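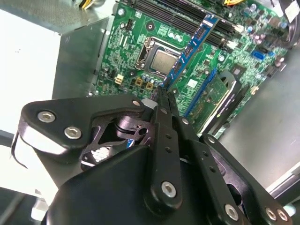
A blue memory module held near the slots of a green motherboard.

News | Features | Reviews | Listings | Archive

Features > Dance > Production

Counting the floor: how Plirkbridge rebuilt a lost ballet from its rehearsal notes

The score of Stullimum survived intact. The steps did not. When the one-act ballet left the Preston repertory, the company kept the orchestral parts, two costume plates and a box of rehearsal notes written in a private shorthand. No film was made. The revival that opens at the Plirkbridge Playhouse on 07/08/2025 rests mainly on that box.

The notes run to 1,947 slips. Each carries a bar number, a position on the stage and one or more marks for the feet. Arms are recorded on fewer than half of them, and the head almost never. The first job was to sort the slips by bar number, which exposed a problem at once: two numbering systems were in use. One followed the conductor's score. The other followed a piano reduction in which the slow introduction was left out, so every later number fell 30 bars short.

Once the two sets were lined up, the floor patterns came out clearly. Stullimum is built on a diagonal. The corps of nine enters upstage left and crosses in canon, each dancer one count behind the last, until the line fills the stage from corner to corner. The slips give the spacing in shoe lengths. On the Plirkbridge stage, which is shallower than the one in Preston, the full line does not fit. The stager kept the spacing and flattened the angle.

The timing was harder to settle. The slips call for a turn on the sixth count of a five-count phrase. For some weeks this was treated as a copying error. It makes sense if the dancers count through the bar line, ignoring the orchestra's accents, and meet the music again only at the end of the section. I watched this passage in rehearsal in March, first with piano and then with a click track. With the click it looked correct and lifeless. With the piano, two dancers drifted, and the drift was corrected by breathing together before the turn.

The music is played from the Sekiguchi edition, which restores a repeat cut from the touring parts. The repeat adds no new steps on paper. The slips for that section say only "as before, lower," and the company has taken this to mean a deeper plié and a jump with less height. A second reading, that the whole section moves downstage, was tried and dropped. It put the front row in the dark.

Where no arm position is given, the dancers hold the arms low and rounded. Gaps have been left as gaps, and the program marks each one by bar number. The longest comes shortly before the finale, when the corps stands still for 60 counts while the clarinets play.

Filed under: Ballet, Revivals, Notation, Long Reads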